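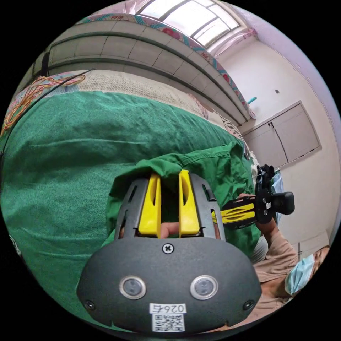
Mondico Handbook for Handheld Gripper Work in Homes, second edition
By Ginevra Martinelli. 130 pages, spiral bound, with a set of 30 pocket cards
Reviewed May 2024

I have wanted a book like this on my shelf for as long as I've been running home sessions, and I read most of it in one evening with a pencil in my hand. It's that kind of book (if you're that kind of person). My crew at Lubis has worked by it since January, so what follows comes from use as well as from reading.

The first edition was really a safety pamphlet with a few pages on file names stuck on the end. This one covers the whole job: going into somebody's home, setting up, recording two-handed tasks, cleaning the tools, handing over the data, and leaving the place the way you found it. There's a chapter for each, and each chapter opens with its rules on one page, in large type, before any of the reasoning. I love this! You can photocopy that one page and tape it inside the lid of the case.

The chapter on soft goods is the best thing in it. Beds, blankets, curtains, towels, all the stuff that never sits the same way twice. Martinelli is very firm about fabric: pinch a fold, close fully, pause, then lift. Don't scoop. Don't help with your free fingers. Both grippers should be up and in position before the first one closes, so that the second hand doesn't come flying in late from nowhere. We had been sloppy about that last one for ages. She also wants the layers on a bed worked from the top down and the order written on the session sheet before anyone picks up a tool, which sounded fussy until we tried sorting 300 episodes without it.

Her rule about cords made me wince a little. Anything with a cable that lies on or near the bedding gets listed on the sheet, and then you either move it with the resident's okay or leave it exactly where it is for the entire session. No shifting it halfway through. Same for window light: blinds up or blinds down, decide once. Simple, and I know of at least one afternoon of ours that broke both.

Labeling gets a full chapter, and it's better than it has any right to be. Every gripper carries a number, a side mark for left or right, and a code you can scan, and the pair gets scanned in at the start and again at the end. If one tool is swapped out, that's a new session. Full stop. She suggests reading the number aloud to your partner as well, which my crew found silly for a day and now does without thinking. Lens checks are on the same card – look, wipe, look again – and the card is the right size to keep in a shirt pocket.

On masks and clothing the handbook is sensible. Masks for indoor sessions unless the resident and the crew have all agreed otherwise, long sleeves, plain colors, nothing dangling from the wrist. I'd have liked more on hot rooms, where a mask and long sleeves for a couple of hours is a real burden. There are two short paragraphs and they amount to "take breaks." How long? How often? Please, third edition!

A few other gripes. The index is thin, and "quilt" isn't in it, though quilts come up over and over. The cards are numbered in a different order from the chapters, so we ended up putting our own colored dots on the corners. And the consent form at the back assumes one resident per home. If you work in shared houses you'll need to write your own, or do what we did and adapt the Danine one, which has room for everybody's signature and a separate line for people who don't want their bedroom used.

I should also say that the section on storage loves Flundance cases a bit too much. They're fine cases. Ours are older and uglier and the foam still holds.

The 7 "stop rules" at the very end deserve their own poster. Number four is the one I quote most: if the fabric snags, open both grippers and let go before you look for the cause. New people always want to pull. We now practice letting go on an old sheet, first thing on the first morning, and it's become everyone's favorite part of training.

Buy it if you have a crew of more than two. If you work alone, borrow a copy, read soft goods and labeling, and get the cards anyway – they're sold separately.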